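Privov Files Second-Quarter Results, Says Zededach Drilling Is on Schedule

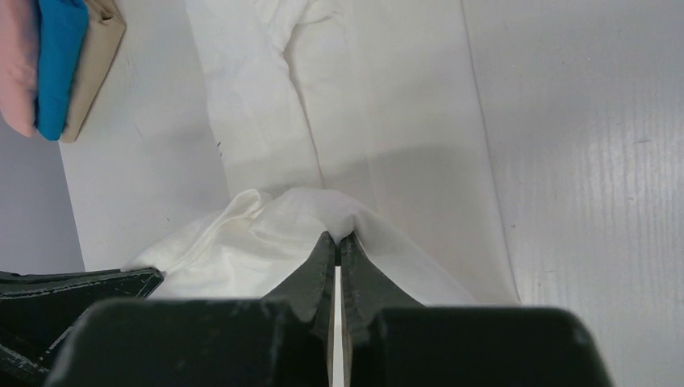

Privov Resources has filed its second-quarter financial statements and an update on work at its Zededach copper-zinc property. The company said it ended June with enough cash to pay for the rest of this year's drilling and the first part of its permitting work, and that it does not expect to issue new shares before November.

12 shares | 4 comments

The statements, along with management's discussion of the results, were posted to the company's website after the close of trading. All figures are in U.S. dollars and have not been audited.

Privov has no operating mine and no revenue from metal sales. Its net loss for the quarter was wider than in the same period last year, and the company put most of the difference down to a larger field crew and the cost of moving a second drill rig to the property in May. Office and administrative costs were little changed. Interest earned on cash balances was lower.

Spending on exploration is recorded as an expense when it is incurred. The company said readers comparing its results with those of other exploration companies should keep that in mind, as some of them record the same costs as an asset on the balance sheet. Land payments and the purchase of equipment are treated separately and appear in the notes.

At Zededach, 26 holes were completed by the end of the quarter. Most were drilled on the east side of the known deposit, where earlier work had left wide gaps between holes. The deepest reached just over 1000 meters and ended in unmineralized rock. Assays have been received for the shallower holes and were reported in an earlier release. Results from the rest are still at the laboratory, and Privov said they will be released in batches once the quality checks are finished.

The two rigs are now working on different parts of the property. One has stayed on the east side to finish the infill program. The other was moved north in late June to test a target found in last year's ground survey, about which the company has said little so far. It described the northern drilling as early stage and said one or two holes would not be enough to judge it. Access to that area is by a single gravel road that had to be repaired after spring runoff, and the first hole there started later than planned.

A revised resource estimate is planned once all of the infill results are in. The current estimate is based on drilling done under the previous owner and on the first season of work by Privov. The company did not say whether it expects the tonnage to go up or down -- only that a larger share of the deposit should move into a higher confidence category.

Baseline environmental work also continued through the quarter. Crews collected water samples at stations upstream and downstream of the deposit, and a second year of stream flow measurements is under way. A full two years of data is needed before the company can submit its main permit application. Privov repeated its earlier guidance that the application will be filed next year, and said the timing of any decision after that is up to the regulators.

The company also reported on metallurgical testing, which is being done by Tanabe Process Labs. Tests on the first composite sample showed that copper and zinc can be separated into two concentrates using standard flotation. Zinc recovery was lower in material from near the surface, where the rock is more weathered. A second composite, made up of drill core from deeper in the deposit, was delivered to the lab in June. Privov said it would wait for both sets of results before choosing a grind size for the study.

Privov owns its interest in the property through an option agreement with Huda Minerals, which staked the original claims and still holds a royalty. Under the agreement, Privov must make a yearly cash payment and spend a set amount on exploration to keep its option in good standing. This year's payment was made in April and the spending requirement has already been met. Work done beyond the requirement can be counted toward next year.

The final option payment is due in 7 months. If it is made, Privov will own the property outright, subject to the Huda royalty. Part of that royalty can be bought back at any time before commercial production. The company said it has made no decision about the buyback -- it would look at the question as part of a wider financing plan, after the economic study is done.

In the notes to the statements, Privov disclosed that it has renewed the lease on its core storage building for another three years and that it bought a used loader for the camp. It also recorded a small increase in the amount set aside for cleaning up drill pads and access trails. No stock options were granted in the quarter. A block of warrants left over from the last private placement expired without being exercised.

The company listed the usual risks for a business at this stage, including metal prices, the cost of fuel and drilling, and the need to raise more money to finish the economic study. It said its present cash would not be enough to build a mine and that there is no guarantee such financing will be available on terms it can accept.

The annual meeting was held in June. Shareholders re-elected all 6 directors and approved the appointment of the auditor for another year. A proposal to update the stock option plan also passed.

Camp at Zededach is expected to stay open until the first heavy snow, with one rig to be released at the end of September and the second to follow when the northern holes are finished. Core logging and sampling will continue indoors over the winter. Third-quarter results will be filed in November.

4 comments | Share this story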